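Tramville Shoppers Forum > Events and Sales > Livetti booth at the May fair, worth it or not?

braketti_fan87
Went over Sunday night and it took me 29 tries to get into the sim. Livetti has the new coat in the back left corner, behind the poses, where they put things they don't want to sell. 3000 for the fatpack. I have paid less for a house. The house had a hot tub.

mofokeng_mews
It's a good coat though. Did you try the demo?

braketti_fan87
I tried the demo. The sleeves are lovely. My hips came through the back at every step, and I'm not wearing the hips I used to wear.

Annatjie Steyn
You need the update. She sent a redelivery to the group and the hips are fixed for all the usual bodies. Check your notices before you tell the whole forum it's broken.

I got the fatpack and wore it all evening with the Braketti boots, no complaints except that the belt is a separate attachment and I had to ask where it was. It was in the box, in a folder named Belt. 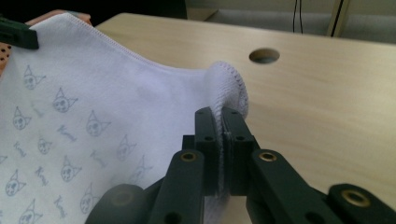
The HUD does the lining and the buttons separately, so you can make something truly awful if you want to. I did plum with mustard buttons and got two compliments, one of them from a bot.

braketti_fan87
OK, redelivered, hips are back inside. I take back the part about the hips. I do not take back 3000.

pixel_gravy
It's 3033 if you add the hat, and the hat is the only reason to wear the coat.

mofokeng_mews
Disagree, the hat looks like a lampshade. Single colors are fine and you'll wear black anyway. You always wear black.

pixel_gravy
I wore navy in March.

Annatjie Steyn
The hat looks like a lampshade if you don't resize it. Click it, choose Smaller, stop when you can see your eyebrows.

pixel_gravy
My eyebrows are no-mod.

braketti_fan87
Is the group gift still out? I walked past it twice and the second time I fell through the floor.

mofokeng_mews
By the stairs, tag on. It's socks.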